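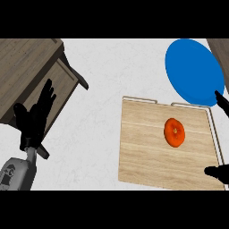

Search the manual Search Clear

6 min read

5. Adding Books and Reviews to a Tralten Catalog

This section covers adding titles to a reading group catalog, attaching reviews, and setting content labels. You need an editor account. If you do not have one, ask your group owner to change your role under Members.

5.1 Add a title

1. Open the catalog and select Add title.
2. Type the ISBN without hyphens and press Enter. Tralten fills in the author, publisher, and page count.
3. Check the author field. Records for translated novels sometimes list the translator first. Use the arrows to change the order.
4. Choose a shelf. A title can sit on up to five shelves.
5. Select Save.

Note: Older paperbacks may have no ISBN. Select Enter by hand and fill in at least the title and author. Records entered by hand carry a gray dot until an owner approves them.

5.2 Group editions of the same novel

Hardcover, paperback, and large print copies are stored as separate records. Group them so that their reviews appear on one page.

1. In the shelf view, tick the records to be grouped.
2. Select Group editions.
3. Pick the lead edition. Its cover and summary are shown to members.
4. Confirm.

Caution: Grouping merges the star ratings of all editions. Ungrouping later does not restore the earlier separate averages. Export the ratings first if you need to keep them.

5.3 Write or import a review

1. Open the title page and select New review.
2. Enter the text, or select Import and choose a plain text file. Italics are lost on import and must be put back by hand.
3. Mark any passage that gives away the plot and select Hide as spoiler.
4. Enter a byline. The default is the name on your account.
5. Set the visibility to Group or Public, then select Post.

The short extract shown in lists is taken from the first 25 words of the review. To use a different extract, type it in the Extract field before posting. Spoiler text is never used in an extract, even when it falls within the first 25 words.

Example byline: Reviewed by Hanneke Dijkstra for the Skedby Reading Circle

5.4 Set content labels

Labels warn members of difficult subjects such as grief, violence, or illness.

1. On the title page, select Labels.
2. Choose from the list. You can apply up to nine labels to a title.
3. For each label, choose Shown or On request.
4. Select Save.

Note: Labels apply to the whole edition group. A label added to one edition appears on all of them.

5.5 If a review does not appear

Refresh the page. If the review is still missing, check that its status is not Draft. Reviews on records with a gray dot are held until the record is approved.

Section last changed 07/05/2022

Related items

Setting up the Ivo barcode reader
Importing shelves from Marinho
Planning a meeting and sending reminders
Member roles and what they can edit
Exporting ratings to a spreadsheet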